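Unit 4 handout: reading a holiday let listing

Bring the Grarnlow listing to the seminar with your own notes on it. Don't bother with the star rating, we covered that in Unit 3.

Start with distance. Grarnlow says it is "moments from the beach". The owner's own map gives 500 metres to the sea wall, and the steps down are further along. Is that moments? With two small children and a windbreak, I doubt it. Mark every phrase that measures something without giving a number.

Next, the reviews. The listing claims 148 of them and a 93 per cent "would return" score. Return when? Asked by whom? A guest ticking a box on the way out has promised very little. Compare the Brumetti apartments, which print the poor reviews too and still seem to fill up in July.

Then the word "sleeps". Briem Cottage sleeps eight, if you accept that two of them are on a sofa bed in the kitchen. 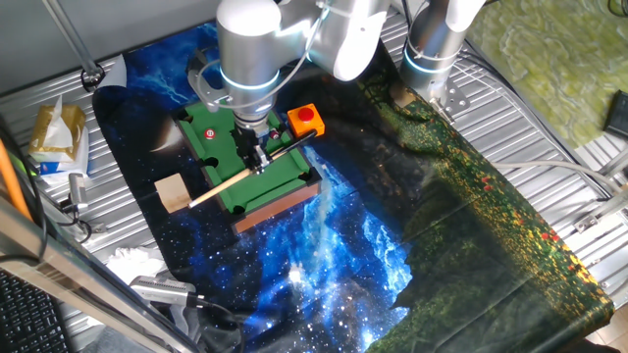 "Games room" belongs on the same list of suspect terms, along with "sea glimpses" and "well-equipped". Ask what a guest could fairly complain about if it were missing. Often the answer is nothing, and I suspect the wording was chosen with that in mind.

For Sunday: rewrite the Grarnlow listing in plain words, keeping every claim you can check and cutting the rest. Post it to the course page by 6 pm.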